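# The Mill Houses of Zerkosstead

On the east side of Zerkosstead, where the ground slopes down to the old rail spur, four short streets of narrow frame houses were put up for the families of the Villard Woolen Mill. The first were finished in the spring of 1906. The last were still without porches when the mill changed hands three years later. Most of them stand today, and a good number are lived in by people who never knew there was a mill.

The company built in pairs. Each house shared a side wall with its neighbor and had two rooms down and two up, with a kitchen lean-to at the back. Rent was taken from wages. Surviving ledgers, held by the Sisay Historical Society, list dyers, carders, a wagon driver, two night watchmen and a widow who kept boarders at the corner of Spur Street. The widow's rent was entered in a separate column, and the reason for this is not recorded.

At its height the mill employed more than 1,000 people, far more than the company houses could hold. Foremen were given first choice. Their houses can still be told apart by a bay window on the ground floor and a slightly wider lot. Families of ordinary hands waited, sometimes for years, and in the meantime rented above the shops on Villard Avenue.

"The waiting list tells you as much about the neighborhood as the rent book does," says Parveen Sheikh, an archivist who has worked with the mill papers since they were transferred to the society. "Names are crossed out, moved up and moved down. A few appear under two spellings, and it took us a long time to see that they belonged to the same household."

The mill closed in 1931. The houses were sold singly and in pairs, many of them to the tenants, and the shared walls became a source of disputes over roofs, gutters and chimneys that fill several folders in the county records. One pair on Tenter Street was painted in two colors for most of the following half century, the line running straight down the middle of the front. 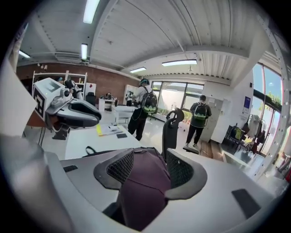 ## A Survey of Four Streets

The present survey was begun by Preben Laxdal, an architectural historian, and covers 49 houses. Its purpose is to establish what remains of the original fabric before the city considers whether to extend the Villard Avenue historic district eastward. Owners were asked for permission to record interiors as well as fronts, and most agreed.

The findings are mixed. Original siding survives on many of the rear walls, where later owners saw less need to cover it. Front doors have nearly all been replaced. Staircases, steep and boxed in behind a plank door, are the best-preserved feature of the group, and in 14 of the houses the stair has not been altered in any way the surveyors could detect.

Abundio Valdovinos has lived on Tenter Street since 1974. His father bought both halves of the pair and cut a doorway through the shared wall on the upper floor. The survey records the doorway as an alteration. Mr. Valdovinos regards it as the best thing ever done to the house, and has asked that his objection to the term be noted.

Further down the hill, the lots nearest the spur were cleared in the 1960s for a warehouse that was itself taken down some years ago. A row of curb cuts marks where the front walks once met the street. Imtiaz Gamage, who grew up in the last house before the cleared ground, remembers lilacs coming up each year in the gravel along the former back fences.

The draft report will go before the city's landmarks board in November. If the extension is approved, exterior changes visible from the street would require review, while interiors and rear additions would remain the business of their owners. Copies of the draft may be read at the Sisay Historical Society during regular hours, and written comments from residents will be attached to the final version.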